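스툰몬트(Stunmont) 공원 정원 구역 점적관수 교체 기록. 8월에 끝낸 작업이고, 비슷한 규모의 숙근초 화단을 관리하는 분들 참고용으로 순서대로 올림. 식재 얘기는 거의 없고 배관과 토양 수분 얘기가 대부분.

대상은 남쪽 숙근초 화단과 그 옆 장미 화단. 구획은 23개. 기존 설비는 팝업 스프링클러였고 노즐 종류가 구획마다 달랐음. 같은 밸브에 회전형과 고정형이 같이 물려 있으면 살수 강도를 맞출 방법이 없음. 이게 교체의 첫째 이유.

둘째 이유는 장미 흑반병. 잎이 젖어 있는 시간이 길수록 포자 발아 조건이 맞아떨어짐. 저녁 관수를 새벽으로 옮겨도 두상 살수인 이상 하엽은 젖는다. 점적으로 바꾼다고 병이 없어지지는 않고, 빗물로도 똑같이 젖으니 변수 하나를 빼는 정도로 봐야 함.

토양은 윗층이 사질양토, 삽 한 자루 깊이 아래로 점토층. 점토층 위에서 물이 옆으로 퍼진다. 점적기 간격 계산을 표토 토성만 보고 하면 실제보다 촘촘하게 나옴. 시험 구덩이를 먼저 파 보길 권함. 우리는 세 군데 팠고 한 군데는 건축 폐자재가 나와서 자리를 옮김.

습윤 반경 측정 방법. 점적기 하나를 한 시간 돌리고, 하룻밤 둔 다음 단면을 잘라 젖은 경계를 잰다. 끝나자마자 재면 재분배 전이라 값이 작게 나옴. 세르필 폴라트(Serpil Polat)가 단면을 다 그려서 보관 중이고, 구획별로 간격을 다르게 잡은 근거가 이 그림임.

결과만 쓰면 화단 안쪽 간격은 40cm. 장미 쪽은 간격으로 깔지 않고 포기 둘레에 고리형으로 돌렸음. 접목부에 관이 닿지 않게 한 뼘 띄움. 고리를 너무 바짝 두르면 뿌리가 그 안에서만 놀고, 접목부 주변이 계속 축축해진다.

관은 압력보상형. 화단이 경사지라 일반형을 쓰면 아래쪽이 과습해짐. 압력보상형도 최소 작동 압력 밑에서는 보상이 안 되니까 라인 끝에서 압력을 재야 함. 밸브 옆에서 잰 값은 라인 끝에 대해 알려주는 게 별로 없음.

체크밸브 내장형으로 고른 건 배수 때문. 밸브가 닫히면 관 안에 남은 물이 낮은 쪽 점적기로 다 빠진다. 하루 한 번 돌리면 티가 안 나지만 짧게 여러 번 나눠 돌리는 구획에서는 누적됨. 맨 아래 줄 휴케라가 매년 물러졌던 자리와 위치가 일치함.

여과기는 디스크 필터. 수원이 저류조라 망 필터로는 조류를 못 버팀. 저류조 용량은 4,000리터. 한여름에는 이틀 못 가고, 부족분은 상수로 보충. 역류방지기는 필수이고 매년 검사 대상이니 손이 닿는 높이에 달아야 함. 전임자는 덤불 뒤 지면에 붙여 놨었음.

제어기는 Rilidus. 선택 기준은 구획별 수분 센서 입력을 따로 받는지, 정전 후에 일정이 남는지 두 개뿐이었음. 앱은 쓸 만하지만 구획 이름에 한글을 넣으면 목록 정렬이 깨짐. 지금은 알파벳과 번호로만 적고 대조표를 창고 문에 붙여 둠.

센서 설치 깊이. 숙근초 쪽은 뿌리가 가장 많은 층 가운데, 장미 쪽은 그보다 한 뼘 깊게. 점적기 바로 밑에 묻으면 항상 젖은 값이 나오고 두 점적기 사이 한가운데에 묻으면 항상 마른 값이 나온다. 우리는 사이 거리의 삼분의 일 지점으로 통일.

센서 값은 절대값으로 쓰지 않음. 충분히 적신 다음 날 아침 값을 포장용수량 근처로 잡고 거기서 얼마나 떨어졌는지만 본다. 공장 보정값은 광질토 기준이고 우리 표토에는 퇴비가 꽤 섞여 있어서 그대로 쓰면 어긋남.

오다이르 피게이레두(Odair Figueiredo)가 물어본 것. 멀칭을 관 위에 덮나 밑에 까나. 위에 덮는다. 바크 밑, 흙 위. 자외선도 막고 까치가 관을 쪼는 일도 줄어듦. 단점은 막힌 점적기가 눈에 안 보인다는 것. 그래서 구획마다 점검 구간 하나는 바크를 걷어 두고 깃대로 표시.

시운전에서 나온 문제들. 이음쇠 누수 몇 곳, 전부 관을 비스듬히 자른 자리. 가위 말고 전용 커터로 직각 절단. 그리고 말단 세척을 안 하고 마개부터 닫은 라인이 하나 있었는데 절삭 찌꺼기가 그대로 점적기로 들어감. 그 줄은 다시 깔았음.

신규 식재분은 첫해에 점적만으로 안 됨. 포트 흙과 주변 흙의 토성이 달라서 물이 포트 흙 쪽으로 안 넘어간다. 옆은 젖었는데 뿌리분은 마른 상태가 나옴. 뿌리가 나갈 때까지 손으로 직접 준다. 올해 들인 살비아 Galatus가 딱 이 경우였고 센서는 내내 정상값.

동절기 대비는 압축공기로 빼는 대신 자연 배수. 압력보상형 관에 고압 공기를 넣으면 다이어프램이 상할 수 있음. 말단 마개를 열고 밸브함에서 빼고, 역류방지기는 떼어서 실내 보관. 체크밸브 때문에 관 안에 물이 조금 남는데 관 자체는 그 정도로 안 터짐. 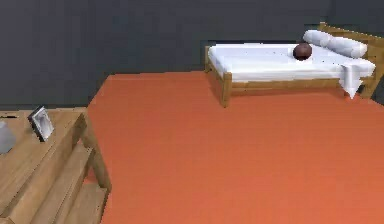
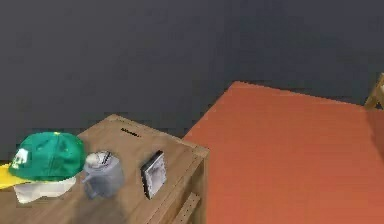
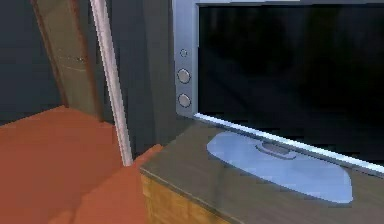 이어서 관수량 산정. 증발산량에 작물계수를 곱하는 방식으로 시작하되 숙근초 혼식 화단에는 맞는 계수가 없음. 가장 목마른 종에 맞추면 나머지가 웃자란다. 우리는 중간값으로 시작해서 센서와 식물 상태를 보고 이 주 단위로 고쳤음.

빈도는 줄이고 한 번에 주는 양을 늘리는 쪽. 사질 표토라 한 번에 너무 길게 주면 아래로 빠질 것 같지만 점토층이 받쳐 줘서 옆으로 번진다. 점토층이 없는 북쪽 끝 구획만 두 번으로 나눠 줌. 이 구획은 일정표에서도 따로 관리.

물 사용량 비교는 아직 안 올림. 교체 전 계량기 기록에 분수 쪽 사용량이 섞여 있어서 분리가 안 됨. 피르데브스 귄도두(Firdevs Gündoğdu)가 분수 밸브에 보조 계량기를 달았으니 한 철 지나면 숫자가 나옴.

질문 받은 것 하나 더. 가정 화단에도 같은 구성이 필요하냐. 평지이고 라인이 짧으면 일반형 관에 감압밸브와 필터만으로 충분. 센서는 없어도 되고 모종삽으로 파 보면 됨. 감압밸브는 빼지 말 것. 수도 직압이면 이음쇠가 먼저 빠진다.

부품 목록은 코잔(Kozan) 쪽 정원에서도 쓰겠다고 해서 정리 중. 거기는 물이 경수라 점적기에 석회가 낄 테니 산 세척 포트를 추가한 판으로 따로 만듦. 다 되면 이 타래 밑에 붙이겠음.

정정. 위에서 공장 보정값이 "광질토" 기준이라고 쓴 건 광물질 토양(mineral soil)의 오기. 유기물이 많은 흙에서는 보정을 새로 해야 한다는 내용은 그대로.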